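Evaluating the Vasamano Scene Kit for Pick-Up Practice in Simulation

Final report, Robotics Lab Elective
Mosby Technical College

1. Why we looked at it

Our department was offered a student license for Vasamano, a paid add-on that generates furnished rooms for a simulated robot arm to work in. The sales page says a team can "skip the lab" and train a pick-up routine that carries over to real homes. The license costs $142 per seat for a semester. Our instructor asked us to find out whether that is money well spent before the department bought more seats.

We went in with doubts. Two of us had used the free Tikkanen scene pack the year before, and it did most of what the Vasamano page promises, with plainer rooms. We tried to be fair anyway and wrote down our pass and fail rules before the first run.

2. What you get

The kit comes with ready-made rooms, a library of household objects, and a script that drops objects onto furniture and then asks the arm to pick one of them up. The arm model is included. There is also a scoring tool, which gives each attempt a success or a failure, and a help site that was down for most of October.

Setup took us longer than the guide says it should. The guide is written for an older version of the menus, and three of the settings it mentions have been moved or renamed. We got it working by reading the config files ourselves. A student with less patience would have quit there.

3. How we tested

We used the living room set only. The target was always a small rigid object on a sofa seat, with at least one other object dropped near it. We let the script choose the positions, so we could not pick easy layouts for ourselves. We ran 204 attempts with the default grasp planner and did not tune anything, which is how the kit is advertised to work.

An attempt passed if the object was lifted clear of the cushion and held for two seconds. Bumping a neighboring object was allowed, but we logged it.

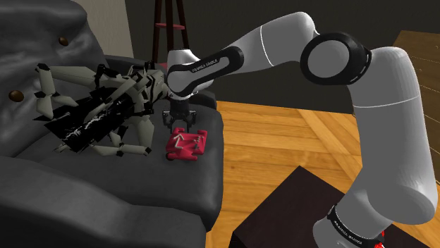

Figure 1. Living room set, gripper open over the red target object, with a jointed figure next to it on the seat.

4. Results

The scoring tool reported a success on nearly every attempt. We did not trust that, so we replayed the runs and checked them by eye. In 17 of the runs marked as successes, the object was never held for the full two seconds. In most of those it slid out of the fingers, and the tool had already counted the pass at the moment of lift. Nothing in the guide mentions this.

Cushions were the other problem. The leather looks soft on screen, with wrinkles and dimpled buttons, but in the physics it behaves like a hard shell. The fingers can press against it all day and it will not give. A real sofa seat sinks, and a small object on it tilts. Any routine trained here has never had to deal with that.

Jointed objects were hit or miss. Limbs sometimes passed through each other when they landed, and then the whole thing would twitch for the rest of the run. We logged those runs but left them in the count, as a buyer would get them too.

On the good side, the rooms load fast and the lighting is better than Tikkanen's by a wide margin. If your project is about camera input, that could matter. The placement script is also well made, and we would use it again.

5. The carry-over claim

The sales page points to a trial by a firm called Purnberg, with 2000 simulated grasps used for training before a switch to real hardware. It does not say how many real grasps were tried afterward, what the objects were, or what surface they sat on. We wrote to ask and got a brochure back. Until there is a number for the real side, we think the claim should be ignored.

We did not test carry-over ourselves. Our lab time on the real arm was booked by another class, and that is the biggest hole in this report.

6. Recommendation

We do not recommend buying more seats this year. One shared license would cover the students working on vision — the rest can do the same exercises in the free pack. If the department does renew, someone should write a replacement for the scoring tool first. Ours is in the project folder, along with the run logs and a list of the renamed settings.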